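Two arms over one bin – who writes the rule?

18 replies | 605 views | Share (3) | Print | E-mail this thread

wondmont_cell
We're putting together a house standard for pick benches where two arms can reach the same container. The draft from our integrator (Landeo) is four pages and I don't believe half of it. It says a green joint light means the arm is "available for shared work." Says who? Has anyone got a rule that people follow after the first month?

torquewrench_ed
Green means whatever the vendor decided green means. On ours it stays on while the arm is holding a position and can move again at any moment. I'd strike that line completely.

palletjack77
Disagree a little. Operators look at lights whether you write it down or not. Better to define it per model and put it on the bench card. We did that after the Pallex install and the arguments stopped, mostly.

torquewrench_ed
"Mostly" is doing a lot of work there.

wondmont_cell
OK, what I have so far, wrist view from our bench and then the list. The small parts go in the clear dish in the bin.

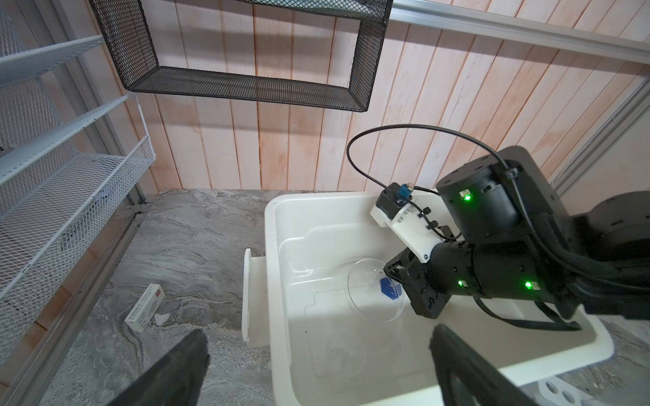
Rule 1. One arm inside the bin rim at a time. The other waits outside until the controller releases the zone, lights or no lights.

Rule 2. Cables. Any loop above the wrist gets checked through full travel against whatever hangs over the bench, wire baskets included.

Rule 3. Loose packaging and scraps come off the floor next to the bin before a run.

Rule 4. Printed brackets get inspected every 1,000 cycles.

brunton_nights
Where does 1,000 come from? I've seen 3,000 in one shop manual and "regularly" in another, and I'd bet neither was tested. If you have no failure data, say the number is a guess and put a review month on it. January, whatever.

wondmont_cell
Fair. It came from Landeo. I asked for the data and got a brochure.

palletjack77
Rule 1 is going to kill your throughput. We let both in with a minimum gap between grippers.

brunton_nights
And who checks the gap when somebody swaps the fingers for longer ones? We logged 189 stops on a gap rule before we gave up and went to one at a time. Slower on paper – I never saw it slower by the end of a shift.

palletjack77
Sounds like a bad gap setting to me. But fine, tie it to the tool number and make a finger change void the setting.

wondmont_cell
I can live with that as an exception. Green light line is gone. Rule 4 stays with "provisional" next to it until I have numbers of my own.

Share (3) | Print | E-mail this thread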